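Home | Courses | Handouts | Reading Room | Contact

Unit 6: Artists' Writings and the Printed Catalog

Purpose of this unit

Artists write for many reasons: to win support for a project, to answer a critic, to give directions to an assistant, or to work out an idea before any object is made. This unit considers how such texts reach the reader in printed form, and how the choices of editors and publishers affect what is read. Students are expected to have completed the reading from Unit 5 before the seminar.

1. Types of text

A statement is normally short and written for a particular exhibition. Its first readers stood in the same room as the work, and it often leaves out whatever they could see for themselves. A manifesto is addressed to a wider public and usually speaks for a group, even when one member wrote it. Notebooks and letters were in most cases not meant for print. They should be cited with the date of writing and the date of publication, which may be decades apart.

Interviews form a separate class. The published version has usually been shortened and put in order by an editor, and the artist may have revised the answers. Where a recording survives, it should be compared with the printed text. Pauses, corrections and changes of subject are commonly removed in print — and these may bear on the meaning of a passage.

2. The Groltora edition

The main case for this unit is the Groltora edition of the Drosthorpe papers, published in 2 volumes. The Drosthorpe workshop was active as a print studio and meeting place, and its members kept nearly everything: drafts, invoices, posters, minutes and proofs. The archive holds 2,797 items, of which the edition prints a small selection.

Volume I contains the public texts in order of first appearance. Volume II contains private papers arranged by subject. The reader who wishes to follow a single year must therefore move between the two volumes, using the table at the back of the second. Students should consider what this arrangement encourages and what it makes difficult. The editors give their reasons in the preface, which is required reading.

3. Reproductions and facsimiles

A transcription gives the words of a document. A facsimile also gives the layout, the handwriting and the marks of correction. The Danzer catalog prints both on facing pages, at the actual size of the originals.

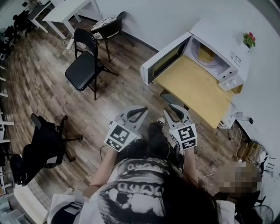 The cost of this method is considerable, and most publishers limit it to a few documents. When only a transcription is available, the student should check whether the editor has kept the original spelling and line breaks. The note on the text will normally say so.

4. Written assignment

Choose one text from the Tredenen reader and compare it with an earlier printed version. The paper should identify all changes of wording, describe the setting in which each version appeared, and state which version is to be preferred for study. Footnotes follow the department style sheet. Papers are due at the end of November and should be left at the department office before 4 p.m.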